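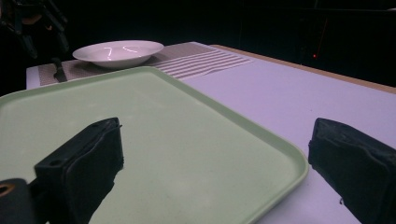 Flernska releases Sturar 2, with a new planner for two-handed table tasks

Robotics Software

Flernska has released version 2 of Sturar, its open toolkit for turning hand-held gripper recordings into control policies for two-arm robots. The main change is a planner that treats both grippers as one problem. In version 1 each arm got its own path, and a separate check stopped one of them when the two came too close.

The old approach worked for tasks where the arms stayed on their own sides of the table. It did poorly on place settings, where both grippers often have to reach over the same tray. One arm would wait, the other would finish, and the job took nearly twice as long as it did for a person.

Sturar 2 plans over a short window and updates the plan as new camera frames come in. If one gripper is heading for a piece of cutlery, the other can hold back, move to the side or start on something else. The choice is learned from the recordings, and the user can still set hard limits on how close the fingers may get.
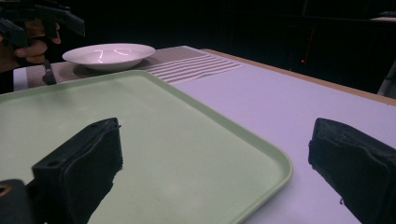 The release was trained and checked on 342 recordings of table-setting work. Another 79 were kept out of training and used only for testing. Flernska says the new planner finished more of the test tasks without a stop than the old one did, but it has not published a full comparison. A report is due in June.

"Most of the work went into timing," said Bernardo Vieira, who leads the planning group. "The two wrist cameras have to agree on when something happened. If they are off by a few frames, the model learns that the second hand moves late, and then the robot does it too."

To deal with that, the toolkit now includes Seixas, a small program that lines up the two video streams and flags recordings where they drift apart. It runs from the command line and can be used without the rest of Sturar.

Perception has changed less. The object tracker is the same one used in version 1, with new settings for shiny items such as glazed dishes and metal cutlery. Thin objects lying flat are still the hardest case. A knife on a tray gives the fingers very little to close on, and Vieira said the planner will sometimes try the same grasp several times before it moves to another spot along the handle.

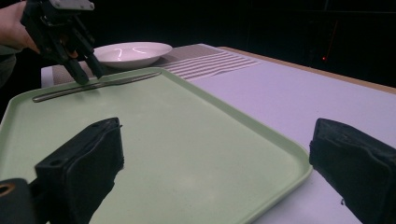

AVAILABILITY

Sturar 2 can be downloaded now from the Flernska site. It needs a Linux machine and a graphics card for training — playback and editing of recordings will run on an ordinary laptop. Recordings made for version 1 can be converted with a script included in the package, though older files without time stamps will have to be left out.

Support for the Briker arm controller is included as a test feature and is turned off by default. Bug reports go through the public tracker, where 231 issues from version 1 were closed with this release.

Last updated: Oct 22, 2023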